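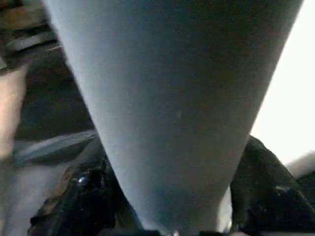
Week 4: Molded Plastics in the Home
Notes by Anil Sastry

Reading for this week: Shenoy, chapter 11. Bring your sketches from last week.

Most large plastic parts in household goods are injection molded. Pellets are melted, pushed into a closed steel mold under pressure, and cooled until the part can be ejected. The mold is the main expense, so the process suits long runs. A run of 800 parts will seldom pay for a large mold.

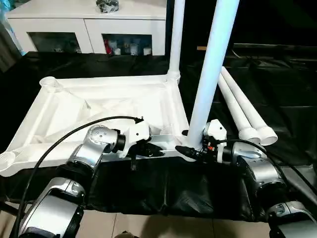
White molded plastic, flat on black cloth.

Wall thickness should stay even. Thick spots cool slowly and pull inward, leaving sink marks on the face. If a part needs to be stiffer, add ribs on the hidden side and keep them thinner than the wall.
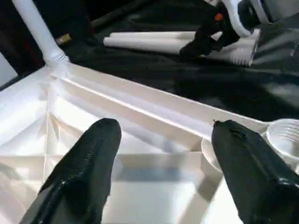
Surface finish is decided when the mold is made. A polished mold gives shine and an etched one gives a matte face that hides scratches. The white surface shown is smooth and slightly reflective, and on a finish like that you should check for flow lines under a low light. Texture also needs more draft - the slight taper that lets a part leave the mold.

Color is usually added to the pellets, so a scratch shows the same color underneath.
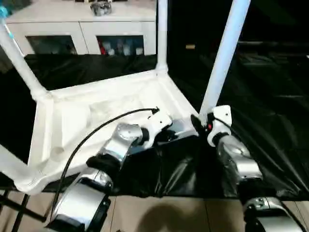
White parts left outdoors can yellow, and a UV stabilizer slows this down.

For next time: problems 23 and 30. Ragnvald Lundgren will take the lab section in June.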